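Glasses on a tray, two arms, and a question about backgrounds
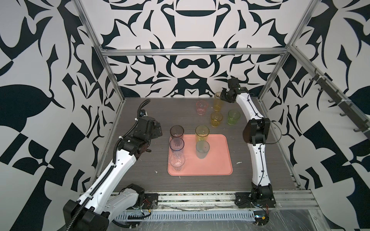

Rezende cell, both arms over the glasses task.

Posted by narken_bench, April 2018

Right, long-promised update on the glasses job! We're collecting examples for a policy that moves drinking glasses between the table and a tray, driven by hand, two arms, one operator. We have 154 good runs saved and I'm having far more fun than I should be with what is basically clearing up after a party.

The rule for a run is simple. Some glasses start on the pink tray, some on the bare table behind it, and the operator brings the rest across one at a time using whichever arm is nearer. Heights and colours are as mixed as I could manage, with a couple of textured ones and a frosted one in there too. The clear ones are the pain. On the depth view they more or less vanish, so we've gone colour only and let the network sort it out.

Question for you lot: how much do you change the walls? Ours have that big black and white leaf pattern on all three sides, and I'm wondering whether to swap it every so often or leave it alone until the thing works at all.

----

coggle

Oh that's lovely. Leave the walls until you've got a policy that does anything, then swap them. We changed everything at once on the Pleton set and when it failed we had no idea which change had done it. Took us 16 days to unpick.

----

tinshed_arms

Disagree with coggle, sorry. If you record hundreds of runs against one pattern, the network will happily use the leaves as a ruler. It learns "gripper next to that curl = close now" and then you move the table a bit and it grabs air. Swap early, swap often. Printed sheets are cheap.

Also, is that tray always left of centre? I'd shift that before I touched the walls.

----

narken_bench

Tray moves, yes – anywhere both arms can reach, turned a bit as well. The glasses get shuffled every run. It's only the walls that have stayed put.

I do take the ruler point. Hadn't thought of it like that.

----

coggle

The ruler thing is real but people overstate it. With the tray and the glasses moving every time, the walls don't tell it much about where the glass is. I'd sooner spend the afternoon getting another batch in.

----

plumduff

Lurker here, we do cups and bowls on a much older setup. Two things from our side.

Your right arm has that tall yellow glass just beside it at the back. Do you get many knocks when the elbow swings round? Tall and thin was our worst category by miles. And what do you do with a run where one goes over? We used to bin them, then started keeping the ones where the operator stood the cup up again and carried on, and those turned out to be gold.

----

narken_bench

Knocks, yes, a few! Mostly on the way back out, after letting go. I've been binning them all, and now I feel a bit sick about it. We've got 382 recorded in total, so there's a fair pile that didn't make the cut, but the raw files are all still on the disk. Going through them tonight.

----

tinshed_arms

Careful there. A recovery is worth having, but the knock before it is in the same file. Trim the start or you're teaching it to knock things over so it can pick them up. Ask me how I know.

----

plumduff

We never trimmed and it was fine? Might depend how many you have. Ours were more than 5 in every hundred, not loads.

----

coggle

With tinshed on this one, for once. Trim them. The Detport script does it from a key press if you mark the moment while recording.

----

narken_bench

Didn't know it could do that, brilliant. Plan for the week then: dig out the recoveries, trim them, train once on what we've got with the walls as they are, then put up a plain set and see how badly it falls over. Will post the numbers whichever way it goes.

----

tinshed_arms

Plain is cheating, get something with spots.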